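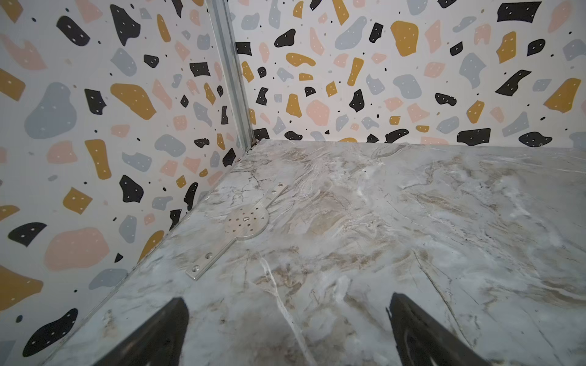 Home > Reviews > Kitchen > Guides > Newsletter

Filed under: Small Appliances, Tested at Home

Terkance hand blender, the 900 watt one. Had it since September, used most days, mostly soup. Short version: good motor, annoying button, buy it if it's on sale.

Power first. Squash soup, lentils, a very stubborn batch of hummus, all fine. No burning smell. My old Bech used to quit halfway thru chickpeas and sulk for ten minutes.
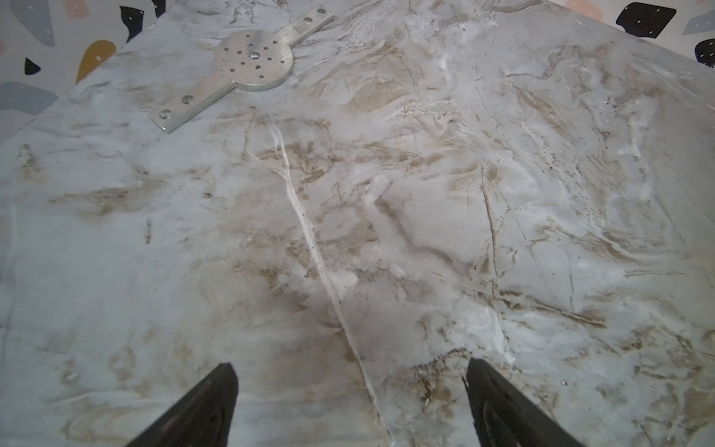

Malou Riis
Home & Kitchen Reviewer

Now the button. You have to hold it down the whole time. There's a lock slider too, and you need to push that first, every single time you start. With one hand on the pot it's a pain. Two speeds only, and I can't tell much difference between them. Low still splatters if the pot is shallow.

Cleaning: easy. The shaft twists off and goes in the dishwasher. Whisk head does not, says so in the booklet in tiny print. Found that out after the first wash, theres a bit of rust on mine now.

Cord is short. Mine doesnt reach from the outlet to the back burner, so everything gets moved to the front.
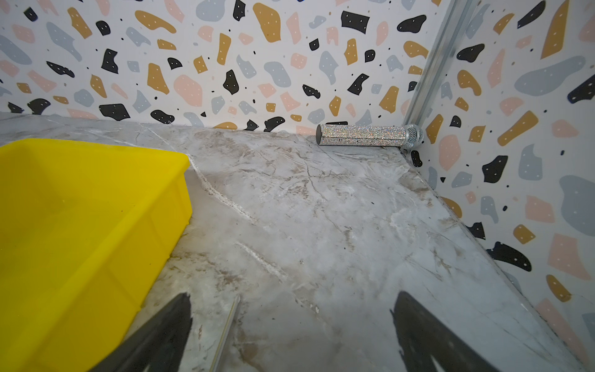

The beaker that comes with it is too narrow for mayo for a crowd but right for one jar. Makes about 300 ml before it gets messy. Lid fits well, no leaks in the fridge.

Noise: loud. Not early morning loud-ok, more like wait till everyone is up.

Compared it with the Skullero that Naledi Shezi lent me. Skullero is quieter and nicer to hold, costs a lot more, and the soup came out the same. Keeping the Terkance.

4 out of 5. Would be higher with a longer cord.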